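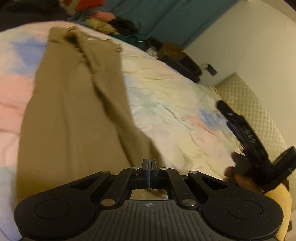

Khaki-brown trousers on a tie-dye style bedspread

Cutting area inspection: wet bridge saw and manual push cutters
Clellgate depot, Bay 4
Inspected October 13, 2026

Equipment covered: one Sturkari wet bridge saw, two Gajdoš push cutters, one Brastora site vacuum and the shared extension leads. Mixers and the core drill have their own sheet.

Mark each line OK, Action or N/A. Anything marked Action needs a comment. A machine with a Stop comment is not used until the line has been signed off again.

1. CLOTHING AND PROTECTION

1.1 Long work trousers worn, no loose hems or hanging cords: OK
1.2 Safety boots with toe protection: OK
1.3 Eye protection at each cutting position: Action
Comment: Three pairs found for four positions. One pair is too scratched to see through properly and has been binned. Order two.
1.4 Ear defenders at the bridge saw: OK
1.5 Gloves for handling cut pieces, taken off before using the saw: OK
Comment: The sign about gloves has faded. Still readable.
1.6 Masks in date and stored in a closed box: Action
Comment: Box was open and there was dust inside. Masks thrown away, box wiped out, new pack put in.

2. BRIDGE SAW (power off and plug out for 2.1 to 2.7)

2.1 Blade free from cracks, missing segments and glazing: OK
Comment: Light glazing on one side. Dress the blade before the next porcelain job.
2.2 Blade right for the material and marked speed suits the saw: OK
2.3 Flanges clean, nut tight: OK
2.4 Blade guard moves freely and returns: Action
Comment: Guard sticks near the top of its travel. Slurry packed round the pivot. Cleaned at the time of inspection and now returns, but slowly. Check again in a week.
2.5 Rail straight, carriage runs without play: OK
2.6 Stand locked at all legs, bed level: OK
2.7 45° tilt stop holds when tightened: OK
2.8 Water reaches both sides of the blade: Action
Comment: Left jet blocked. Cleared with a pin. The tray had a thick layer of sludge and the pump was sitting in it. Tray to be emptied at the end of every day the saw is used.
2.9 Emergency stop works: OK
2.10 Saw does not restart by itself after power is cut: OK

3. PUSH CUTTERS

3.1 Scoring wheel sharp and turns freely: Cutter A OK, Cutter B Action
Comment: Wheel on B skips on hard glaze, so people are pressing harder to make up for it. Change wheel.
3.2 Rails clean and lightly oiled: OK
3.3 Breaker foot pads in place: Action
Comment: One pad missing on B. Do the wheel and the pad together.
3.4 Side supports open fully for large tiles: OK
3.5 Cutter stands on a firm, flat surface at a comfortable height: OK
Comment: A was on the floor when we arrived. Moved to the bench.

4. ELECTRICAL

4.1 Plugs and cables free from damage: Action
Comment: STOP on the orange extension lead. Outer sheath split close to the plug. Taken out of use and tagged. Not to be taped up.
4.2 RCD tested with the button: OK
4.3 Test labels in date: OK
Comment: Saw label runs out in November. Book it in now.
4.4 Connections kept off the floor and away from spray: OK
4.5 Drip loop in the saw cable: OK

5. FLOOR, DUST AND WASTE

5.1 Walkway clear, 100 cm wide or more: OK
5.2 Wet floor drained or squeegeed: Action
Comment: Water runs towards the door. Put the rubber mat back down.
5.3 Vacuum filter clean, hose unblocked: OK
5.4 Dry sweeping not used: OK
5.5 Offcuts in the rigid bin, not in bags: OK
5.6 Large tiles stacked on edge against the rack and strapped: OK

FOLLOW-UP

Extension lead: replace before any further work that needs it.
Cutter B: new wheel and pad, then a test cut on scrap.
Saw guard: check again in a week, strip the pivot if it is still slow.
Eye protection: two pairs.

Keep this sheet in the bay folder until the next full inspection.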